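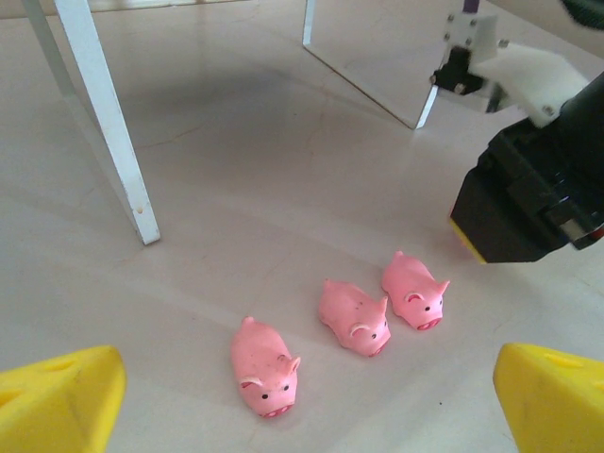 Wrist cam, Monday, just before the first pick. Three pigs on the tile, both yellow fingers in view, other arm waiting upper right.

Monday, October — Stustholm cell, two-arm pig rig

Fingers are back on and I am so pleased with how this looks from the wrist. The pigs sit nicely in the open gap and I can see a yellow finger on each side, which I could not say last week when the camera had crept round on its mount and the left finger was mostly gone. Nusrat, if you read this before I see you: it was the mount screw, you were right, I owe you a coffee.

Starting point this morning. The cycle counter had gone past 3000 since the last finger change, so service was due anyway. Took both fingers off the wrist-cam arm. The bevels looked fine but the pads had gone shiny at the tips and there was play in the right one when I wiggled it by hand. Pulled the carriage, wiped the rail with a dry cloth, then one small drop of the Vasel light oil and ran it open and closed by hand until it felt even. Please, please do not use the thick grease from the red tub on these. It picks up dust from the floor work and we end up doing the whole job twice.

New fingers came from the Bronstead batch. They print a hair tight on the dowel, so I cleaned the holes out with the hand reamer before fitting. Two turns, no more! The first one I ever did I kept going and it rattled forever after.

Bolts snugged by hand, then the small driver, left-right-left-right. Paint marker across the heads so we can see at a glance if one has moved.

Camera next. Loosened the mount, lined it up with both fingers fully open until left and right came in about even at the bottom corners, tightened, checked again because it always shifts a little on the last quarter turn. It did. Did it over. Ran the Weerakoon calibration sheet afterward, 27 poses, residual lower than I have seen on this arm since we moved it. I ran it a second time out of pure suspicion and got nearly the same answer. Lovely.

Gripper zero: closed on nothing, set zero, opened, closed again. Repeats well. Force limit left where Macarena had it for the soft parts. The pigs mark easily if you pinch them at the ears so the grasp should stay on the body, across the short side.

Other arm: did not touch the fingers, only checked the bracket screws and the cable where it bends. All tight. Its parked pose still puts the gripper housing in the wrist view on the right. Fine for picking, but the detector sometimes takes a long look at the housing before it settles on a pig, so I would like to park it farther out. Have not changed it yet, the handover routine starts from that pose and I do not want to break it on a service day.

Test picks after lunch, 6 tries, all from the floor, pigs in a loose diagonal. Five clean. The miss was the middle pig: fingers came down a bit long and nudged the neighbor before closing. Approach height looks okay, so I suspect the angle estimate when one pig is close to the next. The wrist view is sharp enough now that we can go back through the log and see exactly what it thought it was looking at, and that alone makes the morning worth it.

Also swept under the table before starting. There is still a dark speck on the tile near the pigs in the wrist view, may be in the tile for all I know. Detector ignores it.

To do
- pads for the spare pair, order from Bronstead with the next lot
- try the parked pose farther out (ask Macarena about handover first)
- reset the cycle counter!! forgot, doing it now
- middle pig again with wider spacing, then bring them closer bit by bit
- label the oil

Counter reset at 4:40. Leaving the arm powered down, fingers open.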